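先立规矩，再让机器人上线
——萨尔涅诺夫分拣作业规程编制纪实

本刊特稿　2018年4月12日

在物流行业，人形双臂机器人进入输送线作业区已不再是新闻。与之相比，作业规则的建立要缓慢得多。设备可以在数周内完成安装，而一份能够让操作人员、维护人员和管理者共同遵守的作业规程，往往需要反复起草、试用、修订，方能定稿。

萨尔涅诺夫（Sarnenov）仓储中心去年11月启动的规程编制工作，为观察这一过程提供了一个较为完整的样本。该项工作由中心运营方费拉姆利（Felamley）公司牵头，系统集成商西卡德（Cikard）公司负责技术条款，作业对象为辊筒输送线之间的小件瓶装商品转移。规程第一稿共213条，经过5轮评审，最终保留的正文条款仍有相当篇幅，另附13项检查表。

按照编制组的说明，规程的适用范围限定在“固定工位、双臂作业、无人协同”的条件之下。凡需人员进入作业区的情形，一律按停机作业处理，不在本规程中另设例外。这一限定在评审初期曾引起讨论。部分使用部门认为，停机次数增加将影响班次产量；编制组则坚持，在速度与力的监测手段尚未得到充分验证之前，不宜以生产节奏为由放宽进入条件。最终稿采纳了后一种意见，并规定每满一个评审周期后可重新提出申请。

一、先在仿真环境中验证规则

规程编制的一个显著特点，是将仿真验证列为条款生效的前置程序。任何涉及抓取姿态、手臂间距、放置位置的条款，须先在与现场布局相对应的仿真场景中运行，取得记录后方可进入评审。编制组将这一场景命名为“楚”（Chu），并对其版本实行与正式文件同等的管理，场景中输送线的位置、角度或护栏形式发生变更的，原有验证记录即告失效。 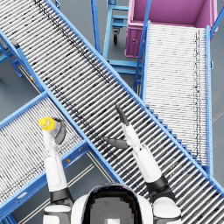 双臂作业的首要问题是两臂之间的分工。规程第二章规定，同一时刻原则上只允许一侧手臂持有物品，另一侧手臂处于待命状态时，夹爪应当张开，并保持在输送面上方的规定高度以外。待命手臂不得越过持物手臂的运动路径。如确需交叉，应先由持物手臂完成放置或退回安全位，再行动作。

这一规定看似保守，其依据来自早期试运行中的路径分析。编制组共整理出26类可能发生干涉的动作组合，其中多数并非出现在抓取瞬间，而是出现在待命手臂回位的过程中。回位动作在程序编写时常被视为次要环节，速度设定偏高，检查也不充分。规程因此要求，回位动作与抓取动作适用同一速度上限，并纳入同一份验证记录。

对于持物状态，规程作出了更为细致的规定。瓶装商品的抓取部位应为瓶身，不得以瓶盖作为唯一受力点；夹持后应当在输送面上方短暂停留，由控制系统确认夹持状态，再开始横向移动。停留时间由集成商根据物品类别设定，使用单位不得自行缩短。现场人员对此一度不以为然，认为停留动作拖慢了节拍。编制组没有在正文中回应这一意见，只在条文说明中写明，停留时间的调整须附夹持失败的统计记录，无记录者不予受理。

规程同时对物品的释放作出约束。释放前，物品底部与承接面之间的距离不得超过规定值；承接面处于运行状态的，应确认其运行方向与放置姿态相适应。对于辊筒输送面，还应考虑辊间距与瓶底直径的关系。瓶底直径过小的商品，应当使用托盘或者改由其他工位处理，不得以降低速度的方式变通。

二、交汇处的责任划分

在多条输送线相交的区域，责任划分往往比技术问题更难处理。设备分属不同批次、不同供应商，各自的说明书只对本设备负责，而事故和停线恰恰容易发生在接口处。萨尔涅诺夫的做法，是在规程中专设“交汇区”一章，将相邻输送线端部、侧轨以及机器人手臂可达范围的重叠部分定义为一个独立的管理单元，由单一责任岗位负责。 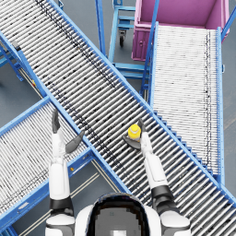
交汇区责任岗位的职责包括：每班开始前核对侧轨与支架的紧固情况，确认辊面无异物，检查机架上的标识是否清晰可辨，并在检查表上逐项签认。左右两臂应当分别检查，不得以一侧的结果代替另一侧。检查中发现的任何位移，无论幅度大小，均须上报。编制组特别指出，辊筒输送线的机架在长期振动下可能发生微小偏移，单独看每一次偏移都在允许范围之内，累积之后却足以使预先示教的放置点偏离承接面中心。因此，检查表不设“轻微，可忽略”一栏。

在左右臂任务互换的问题上，评审过程出现过两种方案。第一种方案规定左臂固定负责下方支线，右臂固定负责主线，优点是路径简单，便于验证；第二种方案允许系统根据来件情况动态分配，效率较高，但验证工作量成倍增加。最终文本采取了有条件的动态分配：两臂均可承担持物任务，但每一种分配方式须单独具备仿真验证记录，未经验证的分配方式在控制系统中予以锁定。

西卡德公司在技术附件中补充了夹爪维护的要求。指端表面出现可见磨损、变形或者附着物时，应当更换或清洁后方可继续作业。更换后的夹爪须重新进行夹持力标定，标定记录保存期限与设备使用期限相同。附件还规定，不同班组之间不得相互借用夹爪备件，以免标定记录与实物脱节。

料箱的管理同样列入交汇区一章。料箱应当放置在划定位置，开口方向与输送线来件方向一致；箱体位置的变更视同布局变更，须履行审批手续。实践中，料箱是整个工位中最容易被随手移动的物件，而控制系统又通常将其视为固定物。规程为此要求在仿真场景与现场同时标注料箱基准位置，两处标注不一致时，以停机核实为先。

三、视角与盲区

规程第四章处理的是感知问题。与传统的固定式机械臂相比，人形机器人的观察位置较高，手臂和肩部本身又可能遮挡视线。编制组在评审中提出，仅以头部视角判断作业区状态是不充分的，应当补充来自其他位置的观察，并对每一视角的有效范围作出书面界定。 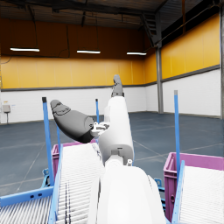
靠近手臂末端的视角能够提供夹爪与物品相对位置的信息，却会受到臂段外壳和夹爪本身的遮挡，且随手臂运动不断变化。规程对此确立了“就低认定”的原则：任何一个区域，只要在当前时刻没有被至少一个有效视角覆盖，即认定为未知区域，手臂不得以超过低速限值的速度进入。未知区域不得依据此前的观察结果推定为安全。

这一原则在执行中的难点，在于如何界定“有效”。光照变化、反光表面、背景与物品颜色相近，均可能降低识别的可靠程度。附件要求使用单位在不同照明条件下分别进行测试，测试范围应包括部分灯具熄灭的情形。对于顶棚较高、灯具悬挂布置的库房，还应当测试手臂自身阴影落在承接面上时的识别结果。

编制组在此处对仿真验证的局限作了明确说明。仿真场景可以较好地检验路径、间距和遮挡关系，但对表面磨损、灰尘、灯具老化等因素的还原程度有限。凡涉及感知性能的条款，仿真记录只作为评审的必要条件，不得作为投入使用的充分依据；正式启用前，仍须在实际工位完成低速试运行，并由运营方与集成商共同签署确认文件。

四、人员、记录与变更

规程的最后部分涉及管理制度。操作人员上岗前应当完成规定课时的培训，并通过停机、复位和异常上报三项实操考核。考核不合格者可以补考一次，仍不合格的，调离该岗位。维护人员另行考核，其资质与操作资质不得互相替代。

关于记录，规程要求每次异常停机均须形成书面报告，内容包括停机时两臂的姿态、持物情况、输送线运行状态以及处置过程。报告不以追究个人责任为目的，但不得缺项。费拉姆利公司表示，对未造成损失的停机同样要求完整报告，这一做法在初期增加了班组的文书负担，目前已通过统一表格加以简化。

变更管理是条款数量最多的一章。软件版本、夹爪型号、输送速度、料箱位置、商品包装形式的改变，均列为须申报的变更事项。其中包装形式一项系第三轮评审时增补。商品供应方更换瓶型或瓶盖，通常不会通知仓储单位的设备部门，而瓶身材质和外形的变化会直接影响夹持力和识别结果。修订后的条款要求采购部门在新包装入库前提交样品，由设备部门完成夹持测试后方可进入自动作业线；测试完成之前，相关商品由人工处理。

编制组还就规程与现行标准的关系作了说明。规程定位为企业内部文件，凡国家标准、行业标准已有规定的，从其规定；内部要求严于外部标准的，按内部要求执行。条文中不重复抄录外部标准的内容，只列明引用关系，以避免外部标准修订后内部文本滞后。

目前，该规程已在萨尔涅诺夫的首个工位试行。试行期间收到的修改意见，由编制组按月汇总，除涉及安全的紧急事项外，不单独发布修改单。下一轮评审拟重点讨论两项内容：一是交汇区责任岗位在夜班时段的人员配置，二是动态分配方式的验证记录能否在布局相同的工位之间共用。对于后一项，西卡德公司已提交初步意见，认为在机架安装误差得到逐一测量的前提下可以考虑，相关测量方法正在拟订之中。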